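Lerka Finger Comparison -- data card

Jun 18, 2024
By the Arkholm gripper bench

We set out to answer one question: which fingertip holds cloth best when two hand-held grippers work the same garment? We had 2000 short recordings to play with, and it was great fun going through them!

Every recording uses two grippers with a camera on each. The Dikatari set has ribbed fingers, the Guerra set has smooth ones. Operators spread, fold and stack shirts on a tabletop, and each clip runs 15 seconds.

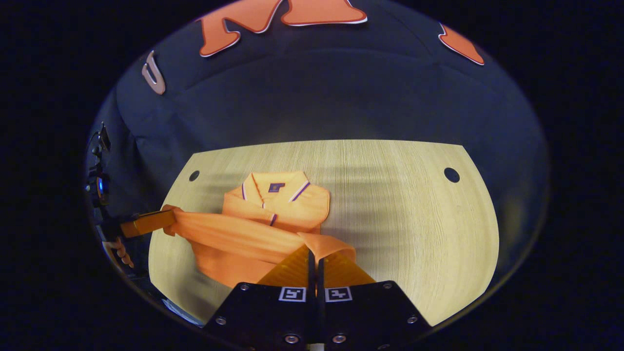 Sleeves are where the two sets really part ways. Ribbed fingers grab a single layer quickly -- sometimes two layers when you only wanted one -- while smooth ones need a firmer squeeze and a second try. Collars gave both sets trouble, and we love those clips for exactly that reason.

Known issues: 42 recordings have a late start on the left camera. They are listed in late_start.txt, so please skip them if you need both views in sync. A fix is planned for July.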